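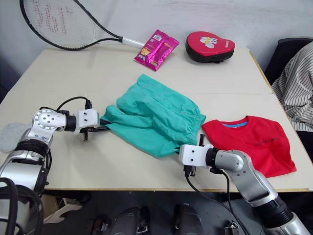

December 9, 2025

I have finally cracked packing for a summer of sport, and I am ridiculously pleased about it! For years my gear lived in whatever bag was closest to the door, and every trip to the courts started with me tipping the lot onto the floor (usually while Thulani sat in the car with the engine running).

So now everything comes out on the big white table the night before. Racket first, up the back against the wall, then the red focus pad for boxing, then a snack, then clothes. I can see the whole kit in one go, and if something's missing I've still got time to hunt it down.

The clothes are my favourite bit. My red tee has the easiest fold in the world: face down, sides in, bottom up, flip it over, done. It sits flat in the bag and comes out looking like I own an iron. Shorts are trickier. The elastic waist wants to spring back and bunch up the minute you let go, so I pinch the hem and the waistband, pull them gently apart and only then fold one leg over the other.

Green is the colour I keep coming back to, by the way. That bright bluish green, a bit like jade, makes me happy even when it's all creases. I don't bother smoothing every wrinkle out before I fold, just the big diagonal ones through the middle.
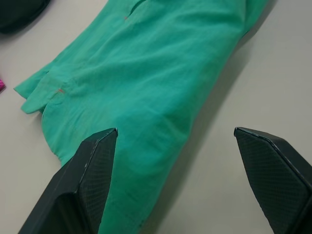
Soft, light fabric is forgiving like that. A quick flatten with the palm, tuck any flap back in, and it's ready to go in beside the tee.

Next job is the bag itself. I've got my eye on a Traltico with a separate shoe pocket, though at $71 I might hold out for the January sales. Thulani swears by his old Deko and says I'm overthinking it. He also forgot his socks last week!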